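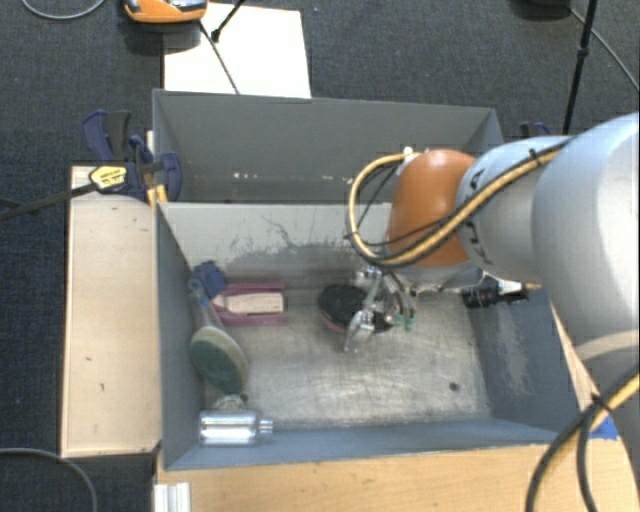

Kurnmont Gutter and Downspout Records

README, last revised October 15, 2022

What you get

Kurnmont is a set of gutter inspection records from single-family houses in and near Skorkcombe. Each row is one run of gutter, meaning a straight stretch between two corners or between a corner and an end cap. There are 3000 rows from 80 houses, and every house was visited at least twice, so you can follow the same run over time (my favorite part of the whole thing!).

I started this after helping a neighbor rehang a sagging run over her porch and wondering how much slope it had lost over the years. I couldn't find any numbers I liked, so we went out and measured.

Files

runs.csv - one row per run per visit
houses.csv - one row per house, with roof pitch, roof material and year built
downspouts.csv - outlet size, number of elbows, where the water ends up
notes.txt - free text from the visits, lightly cleaned up

Columns in runs.csv

house_id: matches houses.csv
run_id: letter and number, counted clockwise from the front door
visit: 1, 2, 3 or 4
length_ft: measured along the back edge
material: aluminum, vinyl, galvanized, copper, unknown
profile: K, half_round, box, other
slope_in_per_10ft: positive means it falls toward the outlet. Negative values are real! Quite a few runs fall the wrong way.
hanger_type: spike, hidden, strap, mixed
hanger_gap_in: the widest gap between two hangers on the run, not the average
debris_in: depth at the deepest spot
debris_kind: needles, leaves, grit, moss, mixed
seam_leak: yes, no, not_tested
fascia_soft: yes or no, by screwdriver test

Blank means the inspector couldn't reach the spot. Zero means they reached it and measured zero. Please keep those two apart when you load the file, as some spreadsheet programs will happily merge them.

How the measuring was done

Slope was taken with a string line and a tape. Hoi-yan Liao and Chin-lung Chiu did most of the ladder work, and Tsz-kin Fang checked 15 of the houses a second time without seeing the first set of numbers. Those repeat checks are in the file with recheck set to 1. Drop them if you want one row per run per visit.

Seam leaks were tested with a garden hose at the high end. We skipped the test if the ground below was a finished basement window well.

Known problems

House 22 was reroofed between visits and the run letters changed. The old letters are in notes.txt.
Copper is rare in this area, so don't lean on those rows.
Debris depth depends a lot on season. All the first visits were in July, which makes them look cleaner than they should.
Galvanized and painted aluminum got mixed up on a few early rows. If you spot one, tell us.

Using it

Load it, plot it, teach with it, fix your own gutters with it. A credit to Kurnmont is plenty. I-hsuan Shek has already used the hanger gap column to plan repairs on her own street, and I'd love to hear about more projects like that - even small ones.

To do

Add splash block and drain tile fields
Convert lengths to metric in a second file
Scan the paper sketches

Maintainer: Yung-ching Tsai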